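Hands First, Robots Later

At an open day in Rastham, the machines mostly waited while people did the work

27 August 2021

The invitation promised "a working afternoon with the next generation of kitchen and bench robots." I have been to enough of these to know which word in that sentence to distrust, and it is usually "working." So I took the early train to Rastham with low hopes and a notebook, and I found the Setus workshop up a flight of stairs above a tile showroom, with a paper arrow taped to the door.

Setus is the project name. The company is Nwankwo, which has 16 people on its payroll and until two years ago made grippers for packing lines. It still does, and the packing line grippers still pay the rent. Setus is the side of the business that wants to teach a robot arm to handle ordinary household things by recording people doing the same jobs with grippers in their hands. The recordings go into a training run, and the arm is supposed to come out the other end knowing how to pick up a cup.

I say "supposed to" because in three and a half hours I saw a lot of the first half of that sentence and very little of the second.

The tour began with a talk. There were 37 of us on folding chairs, mostly from small manufacturers and two technical colleges, along with a few people who I think had simply seen the sign. The talk was good. The slides were plain, the speaker did not use the word "revolution," and when somebody asked how much the system cost the speaker gave a number for the hand-held grippers and declined to give one for everything else. I wrote that down and underlined it.

Then we were let loose on the floor, and this is where the afternoon got more interesting than I had expected, for reasons the hosts may not have had in mind.

The grippers are heavier than they look. You put your fingers inside the gray housing, squeeze, and two soft pads close on whatever is in front of you. Each pad is a ribbed black V, so a round object settles into the middle. A small camera rides along and records the job from the tool's own point of view. There is a square printed marker on top, which the software uses to work out where the gripper is and which way it is tilted. Use two of them at once and you feel like a crab. I was asked to fold a dish towel. It took me four tries, and the result would not have passed in my mother's house.

The staff were much better at it, of course. One of them folded the same towel in the time it took me to find the corner, then did it again, and again, with the towel shaken out in between. That is the job. The target for the week was 374 recorded folds, and a tally was being kept on a whiteboard by the stairs.

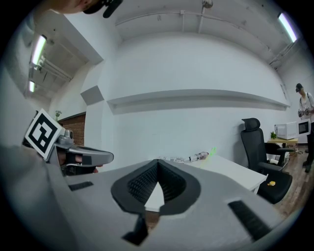
The Setus workshop from a hand-held gripper's own camera, with a second gripper in use at left and a white robotic device on the table behind.

I asked what happens to a bad fold. The answer was that some bad ones are thrown out and some are kept, and that deciding which is which is a matter of judgment. I asked whose judgment. It is whoever is on shift. I don't think this is a scandal. It is how most training of any kind gets done, including the training of people. But it was a long way from the brochure, which speaks of "objective capture of human skill," and I would like to meet the person who wrote that and hand them a towel.

The room itself is a pleasant one, with white walls, a wood floor, and pipes along the ceiling. There are microwave ovens on a desk at the back, and two potted plants. I spent a while wondering whether a robot trained in this room would know what to do in mine, where the counter is dark, the light is poor, and there is always a cat. The staff were frank about it. They said a second site at Trercombe will open so that the recordings are not all made against the same white wall. They did not say when, and I asked twice.

At three o'clock we gathered for the demonstration. An arm was to pick up a plastic cup, set it on a saucer, and go back to its starting place. On the first run it did exactly this, slowly, and people clapped. On the second run the cup had been moved a hand's width to the left and turned on its side. The arm came down, paused over the cup for long enough that somebody behind me coughed, and closed on the rim. The cup rolled. The arm then carried nothing over to the saucer with great care and let it go.

There was a laugh, a kind one. The third run worked. So did the fourth. By my notes the arm got the cup to the saucer on most of its tries, provided the cup was standing up, and the hosts told us plainly that cups on their sides were "not in the data yet."

That phrase did a lot of work over the course of the day. Spoons were not in the data yet. Wet things were not in the data yet. I have nothing against it as an answer -- it is a good deal more candid than what I hear from bigger firms -- but a buyer should notice what it means. Every new thing the machine is asked to do begins with a person at a table, hands in a pair of grippers, doing that thing over and over. The saving in labor comes later, if it comes. The labor comes first, and it is on your bill.

During the coffee break I put this to one of the engineers, who agreed with nearly all of it. The argument on their side is that the recording has to be done once and the arm can use it forever. I would believe "once" more readily if the whiteboard had not shown that the towel count was restarted in August, after the pads were changed for a softer rubber and the old recordings no longer matched the new grip.

A man from a bakery supply company told me on the stairs that he had come to find out whether he could stop hiring for his packing bench. He had decided he could not, but he had asked for a quote on the ordinary grippers, the packing line kind. I suspect Nwankwo would be happy with that result. I suspect, too, that it was the most solid piece of business done all day.

I will go back when Trercombe opens. I want to see the arm try a cup lying on its side, on a dark counter, in bad light. If it gets the thing onto the saucer I will say so on this page. I have asked them to let me place the cup.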